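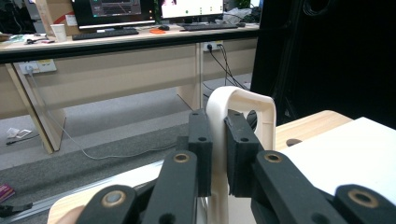

Cream-colored plastic handle.

Pasum: color names for household plastics

Data card and README
Last revised August 4, 2026
Maintainer: Chidubem Bassey

What is in it

Pasum is a table of color names that people and shops have given to plastic household goods: buckets, dish racks, brush handles, drawer fronts, lids, hangers, radio cases. There are 2000 rows. Each row holds one name as somebody wrote it, the kind of object, where the name came from, and a cleaned-up version of the name. For 300 of the objects there is also a color reading taken from the object itself.

I started it to settle a fairly dull argument about whether "cream," "ivory," "bone" and "off-white" mean different things when they are used for plastic. I expected the data to say yes, with some overlap. It says something much weaker, and a good part of this file is a warning against reading more into the table than it can hold.

Before you use it

Three people have already told me they want to use Pasum to date objects by color name, or to guess the original color of a yellowed item. It can't do either. The table records what a thing was called at the moment somebody listed it or printed it in a catalog. A seller who writes "cream" may be looking at something that left the factory as "arctic white." The seller usually doesn't know and neither do I.

It is also a poor guide to how people in general see color. Everyone in it is either selling something or was paid to make it sound nice.

Where the names come from

There are two sources, and they don't agree well with each other.

The first is Fluter, a secondhand listing site. Sellers type whatever they like in the color field, and a fair number skip the field and put the color in the title. Both were collected. Where the title and the field disagreed, both names were kept as separate rows with the same object number. I did think about picking a winner and decided that I had no basis for it.

The second is a run of old mail-order catalogs from Fashola, a housewares store. These gave 400 rows. The names in them were chosen by whoever wrote the copy, and they drift from one edition to the next with no visible change in the product. A wash basin that is "magnolia" in one catalog is "buttermilk" in the next, same stock code, same drawing. I used to assume the plastic had been changed. I no longer assume that, and I would be careful with any study of "color trends" that rests on catalogs alone.

Files

names.csv holds the main table.
readings.csv holds the color readings, matched by object number.
merges.csv shows every case where a name as written was folded into a cleaned name, with the reason.
rejects.csv has the rows I threw out. Please look at it. A cleaned data set without its rejects asks for a lot of trust.

Columns in names.csv

object_id: a plain number. It means nothing beyond linking rows.
name_raw: the name as written, including misspellings and capital letters.
name_clean: the name after merging. See the next section before relying on it.
kind: the sort of object, from a short list. "Other" is used a lot.
source: either listing or catalog.
part: which part of the object the name applies to, when the writer said so. Mostly blank. Handles and lids are the usual exceptions, probably because they are the parts that don't match.
doubt: y or blank. A y means I wasn't sure the word was meant as a color at all. "Natural" and "clear" cause most of these, along with "vintage," which several sellers seem to think is a color.

Cleaning and merging

After merging, 211 names are left. That figure gets quoted more than anything else in this file and deserves it the least. It depends entirely on choices I made at a kitchen table. If you treat "light cream" as cream, you get fewer. If you treat "off white" and "off-white" as two names, as one earlier version did by mistake, you get more.

The rules were simple enough. Spelling errors were fixed when only one reading was likely. Hyphens and capitals were ignored. "Colored" and "-ish" were dropped, so "cream-colored" and "creamish" both became cream. I regret the second one. Somebody who writes "creamish" is telling you they looked and weren't satisfied, and the cleaned column loses that. The raw column still has it.

Words such as light, dark, pale and dusty were kept. Words such as lovely, classic and retro were removed. "Warm" gave me trouble and was kept in some rows and removed in others, depending on whether it came before a color word. I can't claim that rule is sound. It is at least the same all the way through.

How the readings were taken

The readings in readings.csv were made with a Sonix handheld color reader on objects I could get my hands on, which means objects from sellers who would either lend them or let me come over. That is already a slanted group. People with a cracked bucket don't invite you in to measure it.

Each object was wiped with a damp cloth and dried. The reader was pressed against the flattest area I could find. Flat areas are harder to come by than you would think on anything made to be gripped, and on handles the reader often didn't sit flush. Light leaks in when that happens and the reading comes out wrong, usually too pale. Those rows have a y in the column called curved. I suggest leaving them out of any averages. I left them in the file so that others can check whether I am being too strict.

Gloss is a separate problem. Shiny plastic and dull plastic of the same color can give different readings on this device. The maker's leaflet says it corrects for this. I tested the claim on two lids from the same set, one scuffed and one clean, and wasn't persuaded. Two lids prove very little, so treat that as a grumble and run your own test if it matters to you.

What the data seems to show

Names for pale plastics overlap so heavily that I would not try to tell them apart by reading. Objects called cream, ivory, bone and beige sit on top of one another. There is a slight lean toward yellow for cream and toward gray for bone, and it gets weaker when the curved rows are removed. I had hoped it would get stronger.

Strong colors behave better. Red things are called red. Dark green is dark green, or bottle green, or forest green, and these are used as if they were the same word.

Blue is messy in its own way, with "teal" and "turquoise" traded freely. I have seen confident charts that draw a line between those two. Nothing in Pasum supports a line.

Catalog names are fancier than listing names. That should surprise no reader of catalogs.

What it does not show

It doesn't show that people are bad at naming colors. Listings are written fast, often under yellow lamps, to get rid of something. Calling a dish rack "cream" when it is nearer to beige costs the buyer very little.

It doesn't show that plastics yellow over time. They may well, but there is no "before" reading for a single object here. An earlier draft of this page had a sentence about aging. I took it out when a reader asked where the evidence was and I went looking for it.

It doesn't cover languages other than English. Some sellers plainly had another first language, and a few of the odder names make sense only as translations. Those were kept as written.

Known problems

The "kind" column was filled in over a long stretch and my idea of what counts as a "rack" changed partway through. I have gone back over the early rows once. Once isn't enough.

Some Fluter sellers copy each other's wording, or copy their own from one listing to the next. Exact repeats of a whole listing were removed. Near repeats were not, so popular phrases such as "vintage cream" are likely overcounted.

The catalog pages were read from scans. The letters rn and m get mixed up in the smaller type, and I may have missed a few. If you find a color that sounds like nonsense, check the raw name first and then write to me.

All cleaning was done by one person. There is no second opinion in the file and so no measure of agreement. Anyone who offers to redo the merging from the raw names, without looking at mine, will get a warm welcome and full access to the rejects.

Suggested use

Pasum is fine for testing search tools that need to cope with loose color words. It is fine as a source of real misspellings. It might be useful in a class on cleaning data, as a case where the cleaning does most of the talking. I would not use it to set a color standard, price an antique, or argue with a seller.

If you publish a result from it, please say whether you used name_raw or name_clean. The answers can come out quite different.

Terms

Free to use, copy and change. Keep the maintainer's name with it and say what you changed. Seller names, locations and prices were never stored, so please don't ask for them.

Planned changes

A second pass over the curved readings is planned for September, with a smaller opening on the reader. It may fix nothing. If the new readings are no better than the old ones, both sets will be posted side by side and the column will stay.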